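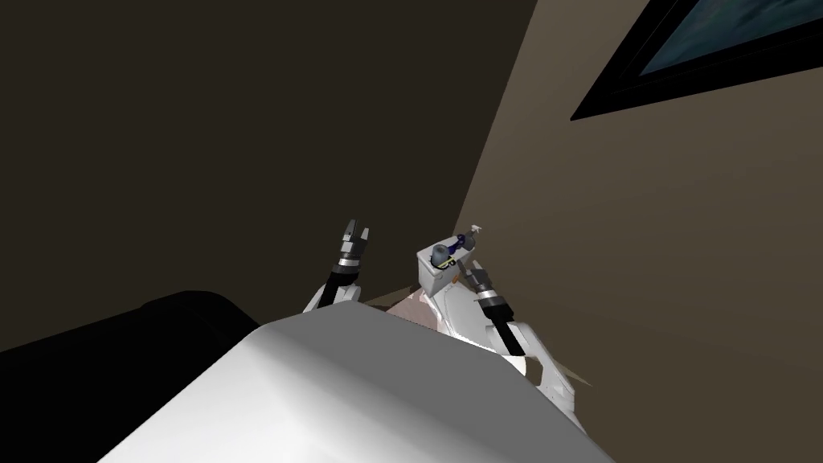
Can a two arm robot tidy a living room yet, or is it all sim?

Been messing with a simulated one in Vesto, my own room file. White body, two arms, black couch. Want it carrying small stuff on a box, then putting it away while I do dinner. It's only a sim so far. Is anyone running this for real, at home? Budget is not huge. Shop floor answers fine too.

Tikcombe
9 Aug 2023

Short version, no. Not unattended. I ran 387 pickup tries in sim last winter, 47 clean ones once I moved the lamp and couch. Two fingers is fine for boxes. Socks, cords, anything floppy, forget it. Also your wrist cameras matter more then you think. Big dark plain surface and the thing has no clue how far off it is.
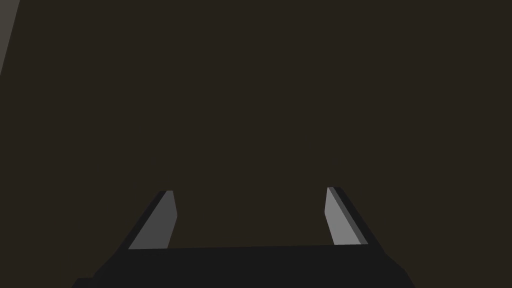 So put some texture on the floor or table, a rug pattern, tape marks, whatever. Rerun with the same start pose. If you get 100 good ones in a row, then price real arms. I never got there.

Mukolar

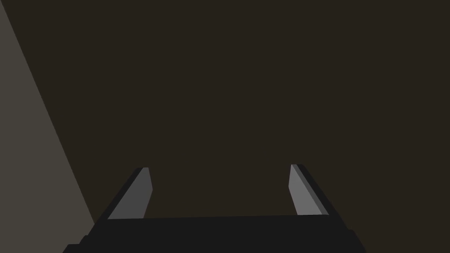
Shop floor is different

We have one loading trays at work. Same part, same spot, all shift. 1,292 trays in September and it was OK, but somebody still sweeps up around it. Wouldnt trust it with a coffee table.

Vlad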